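Zendik Opens Its Simulated Practice Library to Workshops and Schools

PASTDALE, March. Zendik, the small automation company that grew up over the old seed store in Pastdale, is pleased to share the first full release of its practice library, a collection of 1,539 recorded demonstrations made for teaching robot arms how to reach, line up and take hold of things. Every one of them was performed by a person sitting at a desk, guiding a simulated arm by hand controller, and every one has been watched back from start to finish before it was let in.

The work has been shared between the Pastdale office and a second team in Ninby, where 11 operators have been taking turns at the controls in short sittings. Some of them came from packing and sewing jobs, and we are so glad they did, as people who have spent years handling goods have a lovely unhurried way of approaching an object, and it shows in the recordings.

"A learning system copies what it is given, wobbles and all," said Kasun Liyanage, who leads the collection effort. "So we ask our operators to take their time, and if they miss and have to go back for a second try, we keep that too, with a note on it. We want the arm to learn how to recover as well as how to get it right."

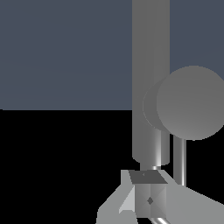 Zendik News, Issue 18

Each recording pairs the operator's commands with rendered views of the arm, including close views like this one, with the gripper and its two light gray fingers low in the picture and plain blue-gray and black behind. The settings are kept simple on purpose in the first part of the library, and busier rooms are planned for later parts.

The release was prepared with Dimitriou, the Ninby training workshop, which lent us its evening classroom and a good deal of patience while we worked out how the notes should be written. Dimitriou's students will be the first to train with the library this spring, and they will be adding 300 demonstrations of their own as part of their coursework.

Workshops, schools and curious tinkerers may ask for a copy by writing to the Zendik office in Pastdale. There is no charge for classroom use, and we would dearly like to hear what you make of it.

Comments (3)

marlow_t: Are the failed grabs marked separately, or do I have to dig through the notes to find them?

Zendik office: Hello! They have their own folder, and the notes are in there as well.

P. in Ninby: Did two of the evening sittings and loved it. My wrist took a while to forgive me though.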